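Bench notebook, open day at the Doucet room
Friday, January 17, 2025

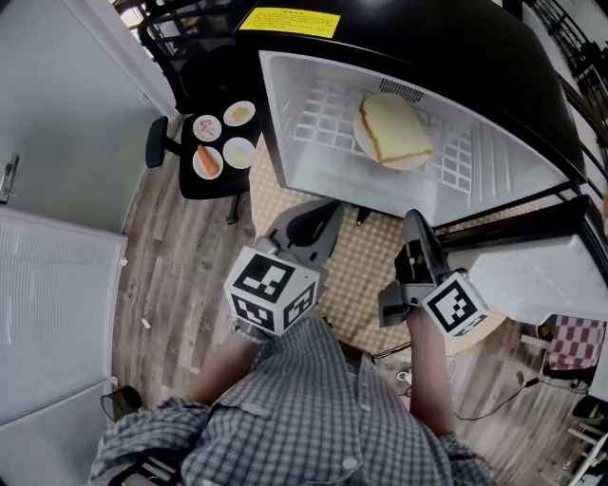
Entered by: handheld gripper bench, Sernia

Fridge station ran all afternoon as the demonstration. Same layout as the December dry run: small black fridge on the beige rug, plates staged on the black tray by the office chair, one operator with a gripper in each hand. Slice of cake or bread on its plate on the wire shelf, the other foods on the tray.

Visitors came over from Bemico in three groups. Most wanted to know why both grippers carry the white cubes. Short answer we gave: the square markings let us work out where each hand is, and the two cubes have to be told apart. Should print that on a card.

Session total for the day 343, logged under Nirnirlow. The target before we freeze the fridge set is still 1,000, so no change to the plan. One visitor asked if we could go well over 1,000. Storage is fine with that – operator time is the limit.

Notes on the station:
– Reaching to the back of the shelf is the hard part. With the wrist turned in, the cube faces the fridge wall and tracking gets thin. Try the shelf one notch lower.
– Cables on the floor next to the rug need taping before the next visit.
– Sweep the floor by the rug.
– Round plates are awkward to pinch at the rim with the curved fingers. Bemico asked about a flatter fingertip. Worth a test print.

Left the fridge where it is. Tracking logs still to be copied off the bench machine on Monday.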